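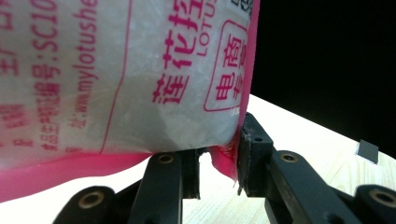

Keeping the fingers honest: a talk with the technician of the Divach hand tool

Reading time: 3 minutes
Print this article | E-mail this article

2018-07-05

At Prukeck the gripper tool called Divach is carried by hand, and it picks up small goods all day. The technician who looks after it agreed to talk with me at the bench, but asked to stay without a name. We began with the bags.

"Bags are the hardest on the tool," the technician told me. "A box has a flat side and you close on it. With a bag I prefer to take the corner or the seal. The film folds up between the fingers, and then you feel very quickly if the two pads do not meet well."

A white bag with pink print, marked LOTUS, is one of the goods used for this check. It is held at the bottom edge, where the pink corner goes into the gap between the black fingers. If the pads are parallel, the technician explained, the corner stays when the bag is turned. If they are not, it slides out on the open side.

I asked how often the pads are changed. "We wrote 200 hours in the plan. In practice I look at the face. Small scuffs are normal and I leave them. When I can catch a scratch with my nail, I change the pad, also if it is only 50 hours old."

The joints need more patience. The links of the gripper are black and the holes in them have a brass rim, and the technician cleans every one of them with a dry cotton stick. No oil is used. "Oil was my mistake in the first month. It takes the dust from the packages, and after that the finger closes in small jumps. I had to take all of it apart — it cost me an afternoon."

For play in the joints there is a simple test. The tool is laid on the table, one finger is held still and the other is pushed sideways. "I want to feel nothing. If I hear a click, I tighten by a very small turn and try again. Too tight is worse, the hand of the operator becomes tired and the grip comes late."

Search this site Enter keyword Go

The camera on the tool gets its own care. Its mount has moved two times, both times after a fall, and now the screws are marked with a line of paint. "When the line is broken, we stop. The fingers must be in the lower part of the picture, always at the same place. Otherwise the pictures from before and after do not fit together."

Spare parts come from Zaltness, and delivery takes about 13 days. For this reason there are 11 pads in the drawer, and the technician orders new ones before the drawer looks empty. The links are ordered in pairs, left and right.

What would the technician like to change in the next version? The answer came fast. "The pads should come off with one screw. Today it is two, and the second one is behind the link. I asked for it already in the spring. They told me it is on the list."

Print this article | E-mail this article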